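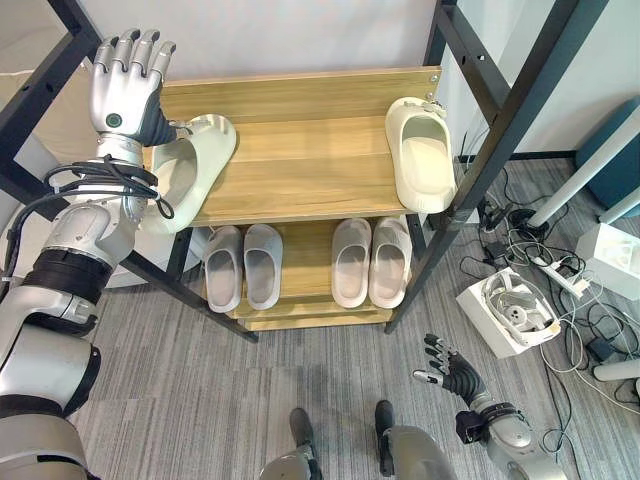

**Robot teaching by demonstration** is the practice of giving a robot a new task by having a person carry it out through the machine, or by guiding the machine's limbs directly, in place of writing each movement as code. The motions and sensor readings are stored as a demonstration. A set of demonstrations is then used to train a control program, usually called a policy, which attempts the same task without a person in control.

## Methods

Two forms are in general use.

**Hand guiding**, also called kinesthetic teaching, requires the teacher to take hold of the arm and move it through the task. The joints are set to give way under light pressure. The method is simple to learn and is common with single arms fixed to a bench. It is less suited to humanoid robots, whose many finger joints cannot easily be guided by one person at the same time. The teacher's own arms may also block the robot's cameras.

**Teleoperation** places the teacher at a distance. The teacher's head, arm and finger movements are measured by a headset, gloves, hand-held controllers or a smaller copy of the robot's arms, and are passed on to the robot. Because human and robot hands differ in size and range, the measured movements must be adjusted before they are sent, a step known as retargeting. Delay between teacher and robot is a common source of error – operators tend to slow down when they notice it, and the slower pace is carried into the recordings.

## Household tasks

Tidying tasks are often chosen for early work with humanoid robots. The objects are light and seldom break, and the finished state is easy to judge. Placing footwear on a rack is a typical case. A slide slipper can be held by its strap, its rim or its sole, and each grip limits the angles at which it can be set down. Pairs must be kept together, and a slipper placed carelessly may push its neighbor out of line.

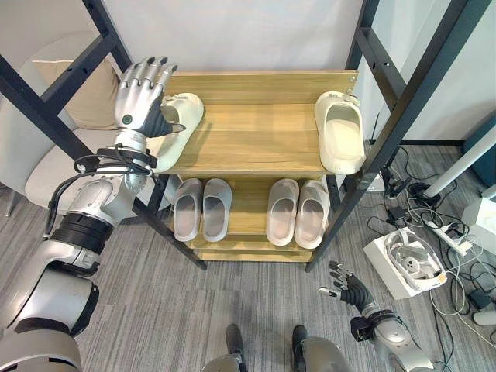 Racks present a further difficulty in the uprights, which narrow the path of the hand at either end of a shelf. Lower shelves call for a bend at the waist or knees, or a longer reach beneath the boards above. Teachers are generally told to approach from the open front and to release the object only when it is resting on the shelf. The hand that is not in use should be kept clear of the rack, as unneeded movement in that arm may be learned along with the task.

## Recording practice

A session is divided into episodes, each covering one attempt. Start and end points are fixed in advance, and the objects are moved between episodes so that the policy does not come to depend on a single layout. In the slipper-sorting set compiled at Henport under Laurinda Amaral, 3682 episodes were recorded, with a limit of 40 seconds each. Operators worked in periods of 30 minutes followed by a rest.

Practice differs on the treatment of failed attempts. The Dunne guidelines, drafted by Cormac Corrigan, direct that dropped objects be kept in the record if the teacher recovers them within the same episode. The Kokholm procedure removes such episodes from the main set and stores them separately.

## Limitations

A policy trained in this way reflects the habits of its teachers. Where two operators use different grips, the policy may waver between them. Touch is also poorly conveyed by most teleoperation systems, and operators must judge contact largely by sight. In the Vondisus trials, a policy that placed slippers correctly in roughly 95 percent of attempts on a familiar rack did markedly worse when the shelf height was changed.

## See also

- Imitation learning
- Motion retargeting
- Telerobotics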